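Extension leads and cables at home: your questions

We sell and repair electrical bits and pieces from the Rakena shop, and the same questions come over the counter every week. Some of the answers below will cost you money and a good few will save you some. Where we think a product is a waste of your cash we say so, including when it's on our own shelves.

Do I need a surge-protected lead for my telly?

Probably less than the packaging wants you to think. A surge-protected lead has a small part inside that soaks up a spike in the supply. It may help with the small stuff. It won't do much about a lightning strike close to the house, and the part wears out with use. Many leads have a light that is meant to tell you the protection is still working. Once that goes out you own an ordinary extension lead that cost you more.

If you live somewhere with a lot of storms, unplug the telly when one is coming. It's free. If you'd still like the lead, buy it, but read the small print on any "connected equipment guarantee" first. Brodie Grimshaw on our repair bench has helped customers fill in claim forms for these and he is not a fan. They tend to want the original receipt for the lead, the receipt for the telly and proof that the lead was plugged straight into the wall.

Will an expensive mains cable make my stereo sound better?

We doubt it very much. The electricity has come a long way down ordinary wire before it gets to your wall, and the last bit being dearer is not going to clean it up. People do come in and tell us they hear a difference. We've offered to swap cables behind a curtain and let them guess, and so far there have been 2 takers. Neither of them wanted to talk about it afterwards.

A damaged or badly made cable is another matter. If you get crackling when you move it, replace it with a sound one of the right rating and stop there.

What about gold-plated plugs?

Gold doesn't tarnish, which is handy on small signal connectors that stay plugged in for years in a damp room. On a mains plug it's decoration.

Can I plug one extension lead into another?

Please don't. We know everybody has done it at Christmas. The first lead ends up carrying the load of everything on both, each extra join is another place for heat to build up, and you've got twice as much flex for someone to trip on. Get one lead that is long enough. If you find you need leads in every room all year round, you need more sockets, and an electrician will be cheaper than you fear if you have a few done in one visit.

How much can I run off one lead?

Look at the rating printed on the lead and add up the ratings of the things you want to plug in. A phone charger, a lamp and a radio come to very little. Heaters, kettles, irons, tumble dryers and toasters are the ones to watch. We tell people to plug heaters straight into the wall, every time, whatever the lead says on the box.

The number of sockets on a lead tells you nothing about how much it can carry. An 8-way block has the same limit as the plug on the end of it. We get asked for "the strong one with more holes" and there is no such thing.

Do I have to unwind a reel all the way?

For anything that draws real power, yes. Cable gets warm when it is working hard, and when it's wound up tight the heat has nowhere to go. Most reels have two ratings marked on them, one for wound and one for unwound, and the gap between them is bigger than most people expect. The wound figure is the one that gets ignored.

A cut-out button on the reel is useful, but we wouldn't lean on it. If it has tripped, something was wrong. Unplug the reel, let it cool, unwind it fully and think again about what you're running. Pressing the button and carrying on is how Brodie gets his sad collection of melted drums.

How should I store a long cable?

Loosely, in big loops, somewhere dry. Winding it round your elbow puts a twist in at every turn, and over the years that twist goes into the cores inside. Let the cable fall the way it wants to. If it fights you, give it a half turn between finger and thumb as you lay each loop, or lay every other loop the opposite way. It looks fiddly and you'll have the knack by the second go. 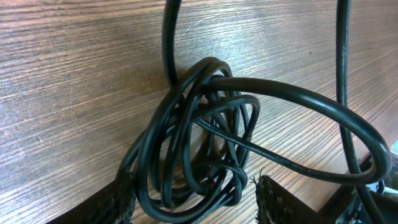

Black cable in a tangled coil on a wooden surface.

To get a tangle out, start by unplugging both ends. Find one end and work back from it, opening the knot outwards with your fingers. Pulling only tightens it. Once it's straight, run the whole length through your hand and feel for nicks, flat spots and places where it has gone stiff.

Are cable tidies worth buying?

Some are. A strip of hook-and-loop tape does the job for pennies and can be used again. Plastic zip ties are fine for something that will never move, though people pull them far too tight and then slice the cable getting them off.

We stocked the Hando winder for a while, at Leonie McKinnon's urging, and she has since admitted it was a mistake. It holds a phone lead well enough. With anything thicker it needs a stronger grip than most of our customers have. We still have a box of them and will knock the price down if you ask nicely.

Is it safe to hide a cable under a rug?

No. You can't see it wearing, people walk over it, and any warmth is trapped. Run it along the skirting board. If it has to cross a doorway, use a proper rubber cover, and treat that as a stopgap.

Can I mend a split cable with tape?

Not a mains one. Tape goes gummy, slides along and hides whatever is getting worse underneath. If the damage is close to the plug, the flex can often be cut back and a new plug fitted. If it's in the middle, replace the lot. For an appliance, bring it in and we'll tell you whether a new flex makes sense. Often enough it doesn't, and we won't charge you for hearing that.

I bought a cheap lead online. How do I know it's any good?

You may not be able to tell from the outside, and that is the trouble. Marks and logos can be printed by anyone with a printer. Things that put us off include a lead that weighs next to nothing, a plug with no fuse where there should be one, spelling mistakes in the instructions, and a seller with no address. A page full of glowing reviews doesn't reassure us much. Half of them are written on the day the parcel came.

Glenys Waaka brought in one that she had bought for her caravan. We opened the plug with her watching and the wires inside were far thinner than the fat outer cover suggested. She binned it and had a Distix one off the shelf, though she grumbled about the price and we don't blame her.

Do those plug-in "energy saver" boxes work?

We have yet to meet one that did. They promise to smooth out your supply and cut your bill. A household meter charges you for the energy you use, and a little box with a green light on it doesn't change how much your fridge needs. We were offered the Kidar model to sell at $39. Rangi Whitelaw, who owns the shop, took one home and tried it through a month of ordinary living, and his bill was what he would have expected without it. We sent the rep away.

If you want a lower bill, look at your hot water and your heating first. Everything else is small change beside them.

Should I switch things off at the wall?

For safety, it's a good habit with anything that heats up. For money, it depends on the gadget. Older sets and games machines can use a fair bit on standby, and newer ones use hardly any. A plug-in meter will settle the argument in your house. We lend ours out for a small deposit, so there's no call to buy one.

Do you test second-hand leads?

Yes, while you wait if the bench is quiet. We check the plug, the fuse and the earth, and look over the full length. A pass means it was sound when we had it. It doesn't mean it will be sound after a winter in a wet shed, and we'd be wary of anyone who tells you that a sticker lasts for years.

What do I do with old cables?

Don't put them in the kerbside bin. We take them at the counter and they go off for the copper. Before you hand over the whole drawer, do check for the charger to your camera. Saoirse Doherty on the counter keeps back anything that looks useful, but only until the end of the month.

My question isn't here

Ring the shop or come by before 4pm, when there is someone on the bench as well as the counter. Bring the item if you can carry it. Unplug it first.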